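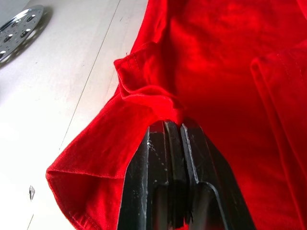 The **Brondari frame** is a stereotactic head frame used in neurosurgery to guide a probe, needle or electrode to a chosen point inside the skull. It was designed by the engineer Teodoro Iglesias and the neurosurgeon Rosalía Lorente at the Lozano clinic, and was later manufactured by Grenby. The frame is used mainly for biopsy of deep lesions and for placing depth electrodes in patients with epilepsy.

## Design

The device has a base ring and a detachable arc. The ring is fixed to the outer table of the skull with pins, under local anesthesia in most adults and general anesthesia in children. The arc slides on two side rails and carries the instrument holder. Because the arc is centered on the target, the holder can be moved along it without changing the point reached by the probe tip.

Coordinates are read from engraved scales on three axes. Early units used a vernier; later ones have a locking screw with a click stop. The ring is made of a titanium alloy in the version intended for magnetic resonance imaging and of aluminum in the version for computed tomography. The two rings are not interchangeable.

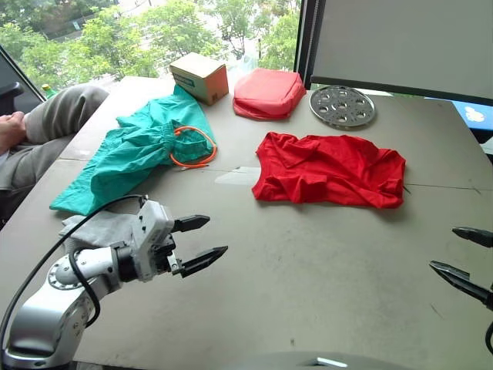 ## Procedure

After the ring is attached, a localizer box is mounted on it and the head is scanned. The rods of the localizer appear as marks on each slice, and the planning software uses them to relate the scan to the frame. The surgeon then selects a target and an entry point. The settings are checked on a phantom base before the skull is opened. In electrode work the steps are repeated for each trajectory.

## Accuracy

Katsuhiko Tsuji tested the frame on a phantom using 216 target points and found that error increased toward the rim of the ring. He attributed this to bending of the side rails under load. A stiffer rail was introduced in the second version, known as the Ulham pattern. Slice thickness remains the larger source of error in routine use.

## Maintenance

The arc is steam sterilized. Grenby specifies recalibration after every 50 procedures and after any fall. Skull pins are single-use.
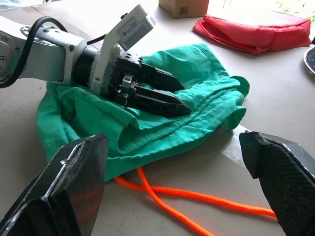
*Robotic arm with a two-finger gripper pressed into a green cloth.*

## See also

- Stereotactic surgery
- Depth electrode
- Frameless navigation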